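Notebook, March, started 9.40

Comparing the hand-held grippers again, because last time I wrote "new jaws feel nicer" and Yuxi Guo quite rightly drew a question mark next to it the size of a teacup. So this time there are numbers, or at least more numbers than there were.

What's on trial. Two sets of finger pads, both on the same hand-held body. Set A is the Plillo pads we've been using since the autumn, fairly stiff, flat face. Set B is the softer pair Gyu-bin Kwon brought back from the Kwon workshop (yes, same family, no, we don't get a discount, I asked). B has a shallow curve across the face and gives a bit when you lean on it. Bodies, triggers and encoders are unchanged. I swapped only the pads and did a zero on the opening each time, jaws shut, then jaws fully open, then shut again.

Trouble straight away. With B fitted the zero wandered. You close on nothing, the log says closed, you squeeze a bit harder and it says closed and a bit more, which is obviously the pads squashing. Nam-gil Ki thinks we should zero at first contact and let the squash show up as negative opening. I think negative opening is going to upset whatever Ruvudbridge are feeding this into at their end, and I'd sooner have a fixed offset per pad set written in the header. We went back and forth on that for longer than it deserved! Left it as fixed offset for today. Nam-gil to write to Ruvudbridge and ask what they'd prefer.

Morning run, Set A. Plain pick and put down, one hand, five objects off the shelf, Yu-na Tak on the left gripper and me on the laptop. Total 121 attempts before we stopped for tea. Of those, 4 were proper drops (thing leaves jaws, thing lands somewhere it shouldn't). I'm not counting the ones where Yu-na let go early on purpose to re-grip, though I did mark them in the log with an R so someone can argue with me later.

The flat stuff is where A struggles, same as it always has. If the object is low you have to come in with the jaws nearly scraping the table, and the stiff pads either skate over the top or push the thing along in front of you. Yu-na has got quite good at a sort of tilt-and-pinch, which works beautifully for her and is no use at all as evidence about the pads. I had a go myself and pushed the block very nearly to the far side. So there's a skill effect in there and we ought to rotate people. Young-sook Seo has volunteered to be the person who hasn't practised.

Switched to Set B after lunch. Only got through 79 attempts, partly the zero business above and partly the cable on the right-hand unit, more on that in a minute. Drops: 2. Before anyone gets excited, 2 out of 79 against 4 out of 121 is not a difference, it's barely a rumour. What did change was how it felt on the low objects. The curved pads seem to find the edge and hang on to it, and there was a lot less of the pushing-along. I want a better measure for that than drops. Suggestion from Yuxi: log time from first contact to lift, and count a push if the object travels further than its own width before it's lifted. I like that. It means going back through the head camera video for today, which is dull but doable, and Yuxi has foolishly offered.

The head camera, while I'm on it. We've got it tilted down a touch more than in the last batch and I'm much happier. Both hands stay in view for nearly all of the reach, and you can see the jaws meet the object, which in the old batch was hidden behind somebody's wrist half the time. The cost is that you lose most of what's beyond the table, and I can live with that. Exposure is another story. White top under the lamps, dim room behind, and the auto setting keeps hunting whenever a sleeve comes in. Locked it by hand at the start of the afternoon and it behaved after that. Must remember to lock it BEFORE the first run next time and write the value on the tape on the back of the camera.

Two-handed session, from 15.10. This was the bit I'd been looking forward to. The right-hand gripper follows while the left does the holding, and the question is whether the two openings and the two poses stay in step once both units are moving. The Ollance controller is supposed to timestamp both on one clock. Up to now we'd only tested it with the grippers sitting still on the bench, where of course it looked perfect.

We kept the table simple, a couple of things on a white top, so that the tracking had nothing to get confused by. The orange one is our low, flat, awkward object of choice at the moment.

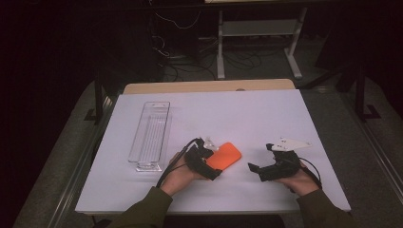
Photo: Young-sook Seo / workshop notebook

Left jaws against the orange piece, right unit open and coming round towards it. I like this moment for checking sync, as you've got contact on one side and a clean open value on the other, so if the streams are swapped or shifted you spot it at once in the plot. And they weren't swapped! (They were in January. We don't talk about January.)

Sync result: good enough when the hands move slowly. On quick reaches the right stream trails the left by a frame or so of video and then catches up. It isn't constant, and that's what bothers me, as a constant lag I could just subtract. Nam-gil reckons the right unit is on the hub and the left is straight into the machine. Went and looked. He's right, it is, and I'm fairly sure I'm the one who plugged it in that way. Moved both on to their own ports at the end of the day but ran out of time to repeat the fast reaches, so that's first job tomorrow.

Cables. I've moaned about this on nearly every page of this book and I'm going to moan again. The leads come out of the back of each gripper and curve off down the outside of your forearm, left one to the left, right one to the right, and that part is fine. It's when you cross hands, or turn the right one over to come at something from the side, that the lead takes up its slack and you feel a little tug at exactly the wrong moment. Young-sook spotted me bracing against it in the video without knowing I was doing it. If I'm bracing then the wrist pose is wrong, or at any rate it's a wrist pose nobody would use on a robot. Options we talked through:

Longer leads with a clip at the elbow. Cheap, could do it tomorrow, more slack to trip over.

Overhead run off the post with a bit of elastic. Yu-na's favourite. I worry it'll swing into the camera's view.

Battery and wireless. Everyone's favourite until you ask who's going to build it and what it does to the clock.

Going for the elbow clip first. If it's horrible we'll try the elastic.

Top plates. The white plate on the right-hand gripper sticks out a fair way and I was braced (ha) for it to get in the way of the view of the jaws. It didn't much, from the head camera. It did knock against the left unit once when I brought the two close together over the same object, gently, no harm done, but it means there's a minimum distance between hands that the task has to respect. Gyu-bin says he can print a shorter one. I've asked him to hold off until we know whether tracking suffers, as changing the plate and the pads in the same week is how we ended up with the question mark the size of a teacup.

Opinion, for what it's worth, clearly labelled as opinion: I prefer B. It's kinder on the trigger finger, you don't have to be as exact about approach height, and the low objects stop being a chore. Yu-na prefers A, says B feels vague and she can't tell when she's got hold of something. She's done far more picks than I have so I'm not going to wave that away. Might be worth trying B's curve in A's stiffer material and seeing which half of it each of us is reacting to. Have asked Gyu-bin if the mould will take it.

To do, with names so it happens:

Fast reaches again, both units on their own ports (me, first thing)
Message Ruvudbridge about negative opening (Nam-gil)
Push count and contact-to-lift times from today's video, A and B (Yuxi)
Elbow clips, two sizes (Yu-na)
Unpractised run on both pad sets, same five objects (Young-sook)
Stiff material in the curved mould, yes or no (Gyu-bin)
Exposure value on tape on camera (me, and I mean it this time)

Logs are in the shared folder under grippers, pads A and pads B kept separate, two-handed in its own one. The first file in the two-handed folder is rubbish, I'd left the left unit on the morning's offset. Haven't deleted it, just put BAD at the front of the name.

Packed up 17.50. Set B is still fitted to both units, so please check the header before you run anything.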